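Speaker notes: "Walls First, Then Windows"
Darnville Home Skills Evening, November
Zdenka Zupan

Before I start
Water on the lectern, glasses on. Check the people at the back can hear me, and if they can't, move them forward, there are always seats at the front. The talk is 40 minutes, then tea.

Opening
Good evening, everybody, and thank you for coming out in the dark. I've been papering, lining and hanging curtains for the best part of my life, first at my aunt's in Matlala Road and later on my own account in Brandham, and I still get a little flutter when a room is nearly finished and only the soft things are left to do. Tonight is all about the soft things. (Pause here. Ask who has hung a curtain this year. Wait for the hands, people are shy.)

1. Get to know your wall
Tell the story of the Flirkness cottage, with the hallway we thought was flat until we put a lamp on the floor and every lump in it stood up and said hello. Old plaster has a character of its own, and you want to meet it before you cover it. Run your palm over it slowly with your eyes shut. Anything that feels like sand will want brushing down.

2. Using your hands
Say this part slowly, it's the heart of the evening. We all reach for a tool, and tools are lovely, I own 11 smoothing brushes and couldn't part with one of them. But the flat of your hand will tell you things a brush can't. Keep the fingers together on a smooth sheet and press, then move along. With curtain fabric you can let the fingers open, and you need both hands to get up into the folds and persuade them to sit nicely. (Next slides. Give people a good long look and have a sip of water.)
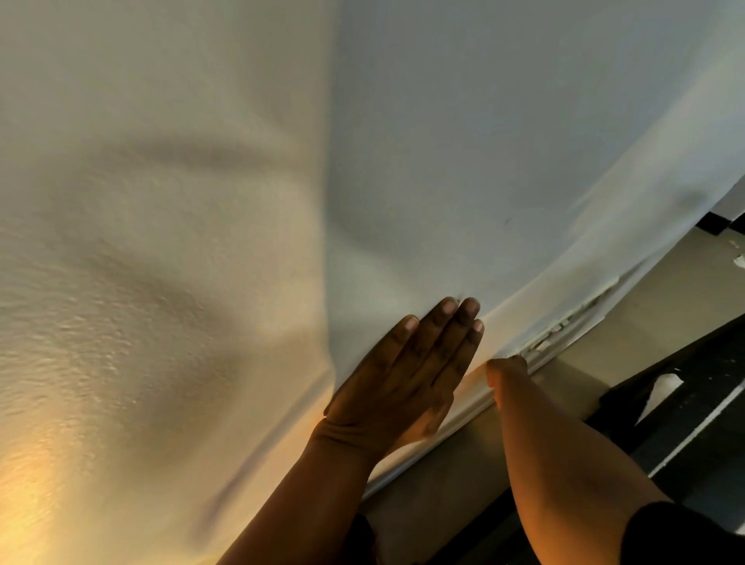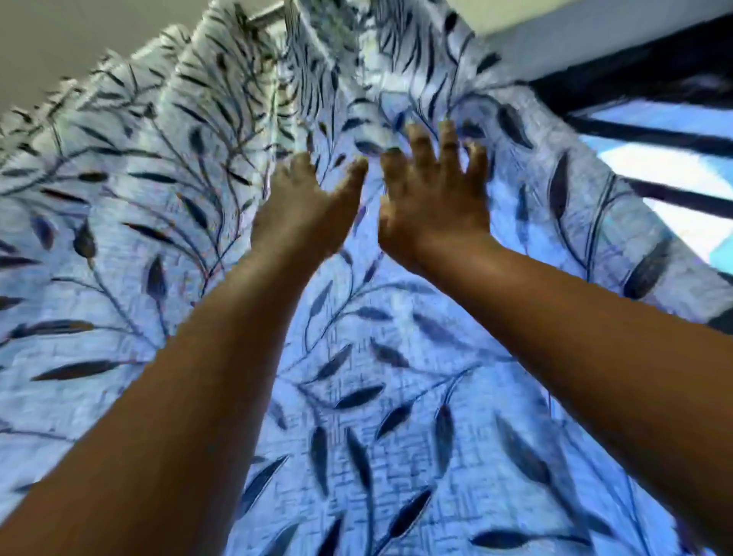
The white covering against the wall comes first, then the leafy curtain, with hands pressed to the material in both.

3. The bottom edge
Somebody always asks about the skirting board, so get in ahead of them. A sheet likes to curl where it meets the trim, and the temptation is to shove it down with your thumb and hope. Please don't! Lift it gently, go back up to where it lies well, and smooth downwards again with the whole palm. It may take three or four goes, and there's no shame in that at all.

4. Dressing a curtain
Talk about pleats. Start at the top, where the fabric gathers, and follow each fold down between finger and thumb. With a printed cloth, and I do love a leaf pattern, stand back at the door now and again, as a print looks quite different once it's bunched up. Tie the folds loosely with soft ribbon and leave them for 2 nights. My mother used old stockings, which work just as well and cost nothing.

Questions and tea
Pass round the fabric samples, and ask for them back this time. Remind everyone about the hall roof fund: we need £1,000 and the tin is by the urn. Lights off in the side room before we lock up.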